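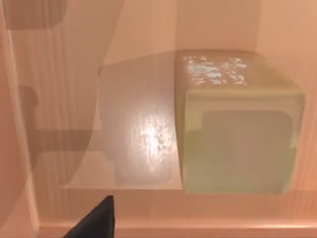
A dark gripper finger and two see-through blocks, all made on a computer.

Print this page | E-mail to a friend
August 2024
By Vasylyna Hordiienko

Can a robot clean my room yet?

I get this question more than any other when I visit schools. Last time it was a boy in the front row in Groviston, and before I could answer he added, "Like, the whole room. Under the bed too."

Sorry, but no. Under the bed is still your job. Robots can do bits of the work, though, and some of those bits they do really well, so let's go through it.

The chores robots already do

You may have a robot at home right now without thinking of it as one. A vacuum that drives itself over the carpet is a robot. So is a mower that trundles over the lawn. They have sensors to notice things and motors to move, and a small computer that decides which way to turn.

Shops and warehouses have them too. I spent a morning at Firero, a company in Trimville that packs boxes of soap, and they have a robot arm that lifts cartons off a belt and stacks them. It stacked 272 cartons while I was there (they keep a counter on the wall, and I couldn't stop looking at it!). Every carton was the same size and came down the belt in the same spot, facing the same way. That's the kind of day a robot likes.

Now think about your bedroom floor. One sock is inside out. The other one is inside a shoe. There's a comic, half a puzzle and a sweater that has turned itself into a knot. Tomorrow it will all be somewhere else. A robot that's great with cartons would have no idea where to begin.

Why is picking things up so hard?

Try something for me. Pick up a pencil, then a grape, then a T-shirt. Easy, right? But your hand did something different each time. You pinched the pencil, you were gentle with the grape, and you grabbed a whole fistful of the T-shirt. You've been practicing since you were a baby, so you don't even notice.

Lots of robots have two fingers and that's it. Put on a pair of oven mitts and try to do up a button, and you'll have some idea of what that's like.

Then there's seeing. A robot looks through cameras, and a camera only gives it a lot of colored dots. The robot has to work out which dots are the cup and which are the table. See-through things are the worst! Look back at the greenish cube at the top of the page. You can see the color of the room coming through it, and the top is covered in sparkles. Where does the cube stop and the wall start? You can work it out pretty quickly. Glass, clear plastic and shiny surfaces can fool a robot, and kitchens are full of all three.

Shadows cause trouble as well. A dark patch on a table might be a shadow or it might be a black plate, and if you're a robot sent to clear the table, you'd like to know which.

Practicing in a pretend world

So robots need practice, and heaps of it. My friend Crescencio Requena teaches a robot arm he has named Petchrat, and he wanted it to try picking up a block 3000 times. With a real arm and a real block that takes forever. The block falls on the floor and somebody has to get it. The arm bumps things, and parts wear out.

That's why a lot of robots practice in a simulation – a world built inside a computer, a bit like a video game. The computer works out how heavy things are, how they slide and where the light falls. If the arm knocks everything over, you press a key and it's all back. Petchrat did its first 300 tries in an afternoon, and Crescencio went and had a sandwich in the middle.

You can also make the pretend world as messy as you want. Add a plant or a rock. Change the lights. If the robot only ever sees one block on one bare table, it can get muddled when it meets a real table with breakfast on it.
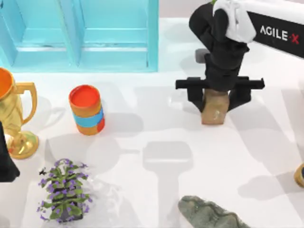

What's on the table?

I love the jumble in that one. There's a gold trophy, a plant with little purple flowers, a striped cylinder and a bright turquoise cabinet. The arm has AGILE·X printed on it, and it has a tan block between its two fingers. Did you spot the cloth draped over the arm? And look at all those shadows! There's a big T-shaped one right in the middle of the table that matches the gripper.

Holding one block might not sound like much of a chore. But putting away toys is really just find it, grab it, move it, let go, over and over. If a robot can't do that with a block, it isn't ready for your puzzle pieces.

From pretend to real

A pretend world is never quite the same as the real one. Real cloth bunches up in odd ways and real tables wobble. When Petchrat moved over to a real table, it missed a lot at first, and Crescencio needed 142 more tries before he'd let me come and watch. It picked up the block. Then I handed it a sock, and it pushed the sock slowly off the edge.

Try it yourself

Ask a grown-up for kitchen tongs and put five things from your room on the floor – something soft, something hard, something tiny and two more you choose. Close one eye and put them in a box using only the tongs. Write down which one was the hardest to pick up. For me it was a playing card, and I did give up in the end and use my fingers.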